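Pultano Kitchen Counters and Drawers
README, last changed 2021-07-17

Pultano is a collection of 282 recordings of ordinary kitchen work at counters and drawers: putting utensils away, moving jars, folding towels, clearing crumbs. It was put together in the Lenport kitchens and is maintained by Beat Hollenstein.

Each recording comes with a short text file that names the room, the task and the items on the counter. Items keep their everyday names, so a toaster oven and a two-slot toaster are listed separately. Food boxes are listed by the words on the front. Towels are listed by color and by where they lie.
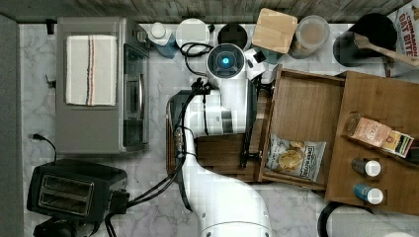
Is a drawer listed as open if it is only partly pulled out?

Any drawer with a visible gap is listed as open. The text file has a second field, "depth", for how far it is out.

Folders

gresero: counters with small appliances, 94 recordings
frei: drawers and utensils, the remaining 188

Known problems

Early files in frei use "crock" and "canister" for the same thing. These were corrected in April, but older copies still have the mix. Jars with unclear contents are marked "dry goods". Cords are not listed unless the task involves moving them.

Item names are in lower case, singular, with no brand. A name may be used in both folders. Please report wrong names with the file number and the line.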